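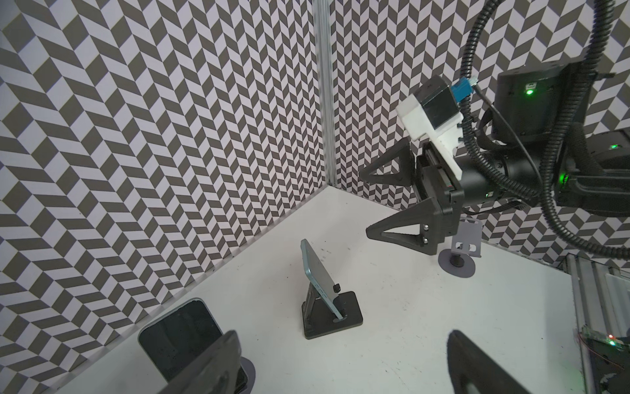
Iltik puts the phone back on its feet

September. Iltik, a maker of small things for desks, today announces the Runari, a folding phone stand for people who have been leaning their phone against a mug and calling it a system.

The Runari is black, folds flat and has a rectangular base with a small tab at the front to stop the phone sliding into your lunch. It holds a phone upright and tilted back, at an angle chosen after 80 testers were asked to read a recipe, join a video call and ignore both.

"We looked at what people were using already," said Thitima Sombatkul, head of product at Iltik. "Mostly it was the fruit bowl. We have nothing against fruit bowls, but they make everyone on the call look at your ceiling."

The stand takes up little room on a table and will go in a coat pocket, where it can be forgotten until spring. It comes with a two-year guarantee, which covers the hinge and does not cover dogs.
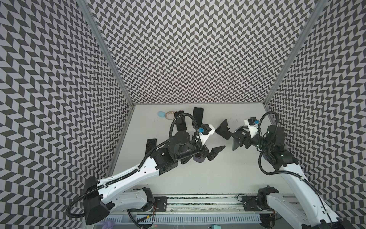
A dark grey phone held upright above a white tabletop.

A first run of roughly 400 stands goes on sale later this month at the Flodach shop and through Shboul, the online homeware store. Colours other than black are being discussed, at length.

Press contact: Waraporn Kaewkla, Iltik press office. Samples are available on request and we would quite like them back.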